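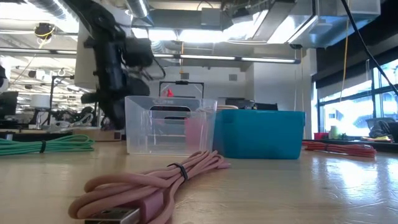
## 4. Sorting and bundling the cables

This section explains how to prepare the loose cables of your Nurnudeck before you put them in the storage bins. Please read all the steps one time before you start. The work takes nearly 8 minutes for one set of cables, a little more if the cables are badly knotted.

You need:

- the cables of your set, disconnected at both ends
- one cable tie for each cable (the soft kind that opens again)
- one clear bin and one teal bin
- a table with free space on both sides of the bins

**Caution:** Disconnect the power supply from the wall before you remove any cable from the Nurnudeck. Hold the plug by its housing when you pull. Do not pull on the cable.

### 4.1 Making a bundle

1. Lay the cable on the table and let it go straight. If it has twisted, hold one end up and let the other end hang until it stops turning.
2. Take the USB plug in your left hand. Leave a free end about as long as your thumb.
3. Fold the cable back and forth in long loops. Each loop should be as long as your hand, from the wrist to the tip of the fingers.
4. Keep the small connector at the other end outside of the last loop, so that you can find it without opening the bundle.
5. Put the tie around the loops near the middle and close it. The loops may open a little on both sides of the tie. This is normal.
6. Check that the tie can still slide when you push it with one finger. If it does not slide, it is too tight.

**Note:** Do not wind the cable around your hand or around the plug. A cable which is wound in this way keeps the twist, and it will knot again the next time you use it.

**Caution:** Never use wire or a rubber band in place of the tie. Wire can cut the outer cover of the cable. Rubber becomes sticky with age and is difficult to remove.

### 4.2 Sorting by color

Every cable color is used for one type of connection only. Sort the bundles before you fill the bins.

| Cable color | Used for | Goes in |
|---|---|---|
| Pink | Kimesora display unit | Clear bin |
| Beige-pink | Extension for the display unit | Teal bin |
| Green | Charging of the base | Teal bin |
| Red | Service connection | Teal bin |

1. Place the two bins next to each other, the clear bin on the left and the teal bin on the right.
2. Lay the bundles around the bins with some space between them. Two bundles which touch will catch each other with their loops when you lift one.
3. Put the bundles in the bins following the table. Begin with the teal bin.
4. Lay each bundle flat. If a loop stands up over the rim, press it down with the flat hand or turn the bundle to the other side.

**Note:** The clear bin has an opening for the hand in the front wall and another one in the rear wall. Take care that no plug hangs out through these openings, as it can be bent when you push the bin into the shelf.

**Note:** If you lost a cable and bought another one in a different color, mark it with a label near the plug. Write the connection on the label, not the color.

### 4.3 How many bundles in one bin

Put no more than 5 bundles in each bin. With more, the bundles at the bottom are pressed and the connectors can be damaged. If you own two sets, please use a second pair of bins. Additional bins can be ordered from Zwane with part number 2972 (one clear and one teal, delivered together).

### 4.4 Storing

1. Wipe the bins with a dry cloth before the first use.
2. Keep the bins out of direct sun. The clear bin becomes yellow and brittle after long time in the sun.
3. Do not stack the bins higher than 4.
4. Open the bundles once in a year, let the cables rest straight overnight and bundle them again as described in 4.1.

If a cover is cracked or a plug is loose in its housing, do not repair it with tape. Put the cable aside and ask for a replacement at the Flanness service desk.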